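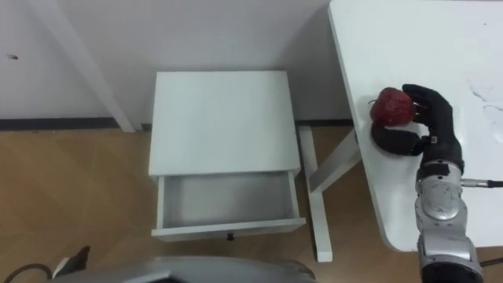
*One strawberry, left edge of the table.*

# Fresh According to Whom?

2020-05-10

My neighbor Lertchai Phetsri pays for a weekly fruit box from Sultari. The lid says "picked at its peak." I asked Sultari what that meant, and three emails later I had a paragraph on their love of orchards and no picking date.

I don't think the company is lying. I think "peak" is a word that can't be checked, and words like that tend to cost extra. A berry can be at its peak for flavor, for color or for surviving a truck ride. Sultari doesn't say which, and the card in the box doesn't ask you to care.
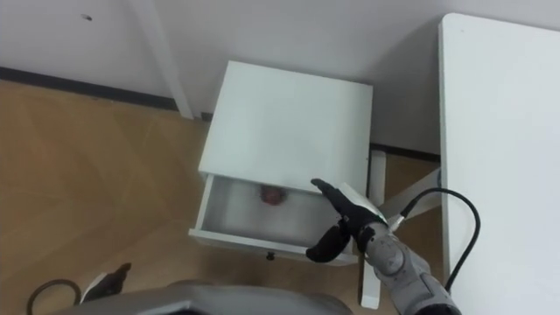
Évan Pichon, who ran a fruit stall for years and now writes a newsletter I mostly disagree with, told me I was being fussy. People buy fruit with their eyes and noses, he said, and they always have. Fine, but at a stall you can pick the thing up before you pay. With a box, the slogan is all you get until the money has gone.

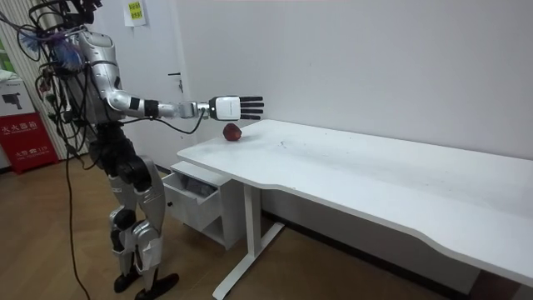

Apples are where I lose patience. They can be kept in cold storage for months, and there is nothing shameful in that. A fall apple in May can be perfectly good to eat. What bothers me is seeing one sold as if it came off the branch on Tuesday's truck route, with a leaf drawn on the label. Take the small red apple near the end of that long white table: I couldn't tell you its age from looking, and I doubt Évan could either. Print the month it was picked and I'd have no complaint.

Lemaire, the grocer near me, did this last August with a handwritten card over each bin. Sales didn't collapse, as far as I could see. The cards were gone when I went back, and the manager said they were "a lot of work." 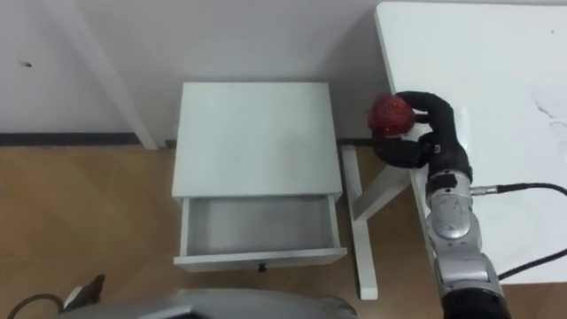 So was growing the fruit, I'd have thought. Lertchai is keeping his subscription – he likes the pears – and I've stopped arguing with him. But I'd still like a date on the lid, in ink, next to the price.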